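Section 7: Setting up the sample bench

7.1 General

This section covers the bench for the Stustside water sampling kit. Complete Section 2 (Unpacking) before you begin. The person setting up should have the site log, a spirit level and the bench hardware bag.

7.2 Placing the tables

1. Choose a room with a level floor and a sink within reach of the power outlet.
2. Push the two tables together along their long sides. Lock the castors, if fitted.
3. Lay the level across the join. Adjust the feet until both tops sit at the same height.
4. Wipe both tops with a damp cloth and neutral detergent. Let them dry.

CAUTION: Do not use bleach on the tops. It will discolour the surface and may affect chlorine readings.

7.3 Placing the rack

1. Set the rack near the centre of the bench, clear of the join.
2. Check that each hole is free of grit and label scraps.
3. Load capped tubes only. Keep labels facing the operator.

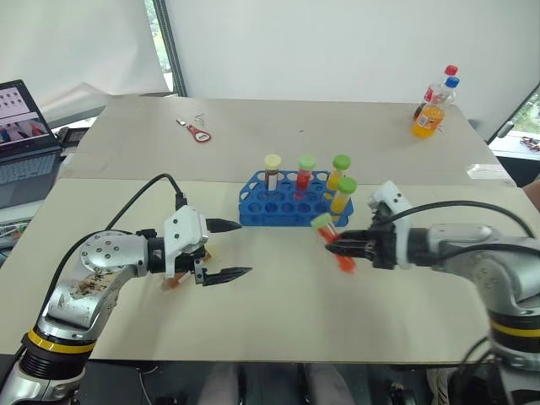
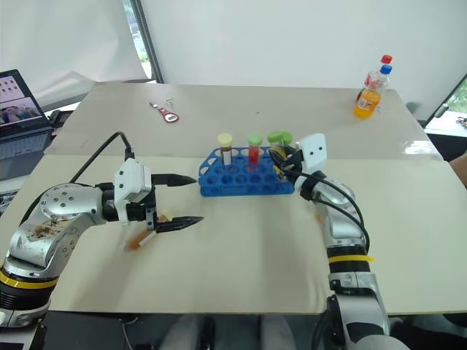 Figure 7-2. Test tube rack on the joined tables.

NOTE: Cap colour does not identify the sample. Always read the label and match it to the site log.

7.4 Connecting the meter

1. Place the Orkholm meter to the right of the rack, with the vent slots clear.
2. Plug the probe into the socket marked P. Turn the collar clockwise until it stops.
3. Switch on at the wall, then at the meter. Wait for the display to show READY.
4. If the display shows code 219, switch off, reseat the probe and repeat step 3.

CAUTION: Never rinse the probe with solvent. Use distilled water.

7.5 First calibration

1. Fill the calibration cup with 1,000 µS/cm standard to the upper line.
2. Lower the probe until the tip is covered. Tap the cup to release air bubbles.
3. Press CAL and hold until the tone sounds.
4. Write the result and the standard's batch number in the site log.
5. Discard the used standard. Do not pour it back into the bottle.

Recalibrate each May and after any probe change. Replacement probes are ordered from the Zostetlow depot, using the part number on the probe sleeve.

Section revised 4/2/19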